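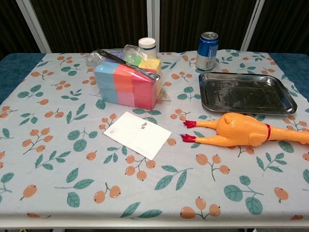
Table with berry-print cloth, in front of a brown curtain.

Movurent 500 Relief Valve Test Bench

The Movurent 500 is a fixed test bench for checking the set pressure and seat tightness of spring-loaded relief valves. It is supplied by Ljungberg to workshops, site maintenance departments and independent inspection bodies.

Valves are held by a three-jaw hydraulic clamp and may be tested with air, nitrogen or water. The maximum test pressure is 400 bar on water. Gas testing is limited to a lower pressure, which is stated on the rating plate of each bench.

Each test is recorded against the valve tag number. Certificates can be printed at the bench or exported to the owner's inspection records. The bench holds the last 500 tests in its own memory.

Supplied with the bench: clamp plates, two reference gauges with calibration certificates, leak-rate attachment, operating manual.

Flastomex seals are fitted as standard. Seals for oxygen service must be requested at the time of order.

Reference gauges should be returned for calibration every 18 months. This work is carried out at our Brendodside service centre, where the normal turnaround is five working days. Loan gauges are available on request.

Prices and delivery times are given on written quotation.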